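June | by Ecaterina Dumitrescu
Shares 128 | Comments 80

Sorting small laundry: notes on basket depth and fold order

Members who switched from deep hampers to shallow open baskets last winter have asked for the working procedure in one place. It applies to socks, underwear, washcloths and lightweight tops. Bedding and bath towels follow the Chiriac method printed in the spring issue.

Set the basket on a table at hip height, long side toward you. Woven plastic or cord is preferred over solid walls, as air moves through the grid and items that come out of the dryer slightly damp do not sour overnight. Handle slots should be open on at least two sides. Load dark garments first and spread them over the base. Light socks go on top, where they can be found by eye.

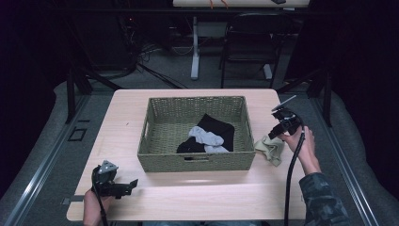
Remove the top layer before touching the larger items. Socks are laid flat on the bare tabletop, heel down, and paired as they appear. A sock without a match stays to the right of the basket until the load is finished. Dark garments are then lifted out one at a time, shaken once and folded in thirds.

Readers using the Grutineo drawer inserts should fold to the width of the insert and skip the final third. The Flakero inserts are narrower and need a half fold first.

Unmatched socks left after two full loads go in the mending bag. Fold charts for both inserts are available from the Durix office on request, quote sheet 2548.

Contact: Durix Household Newsletter, Box 2000
Back to top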